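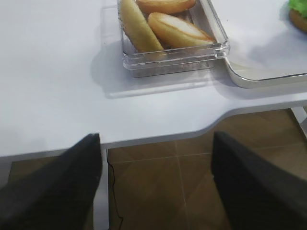
Plovville library talk, Saturday, November 11, 2023

- thank Selma Matić for the room. keep it short!!
- bread waste — start w/ the August survey. 388 homes, 17 weeks
- ask: who threw out a loaf this week? wait for hands
- heels, stale ends = most of it. Pendik bakery story (the 600 rolls)
- freezing: slice first, toast straight from frozen. dont use the fridge, goes stale faster
- crumbs, bread pudding — skip if late
- recipe sheets by the door, only 80 so one per houshold
- questions, then Meredith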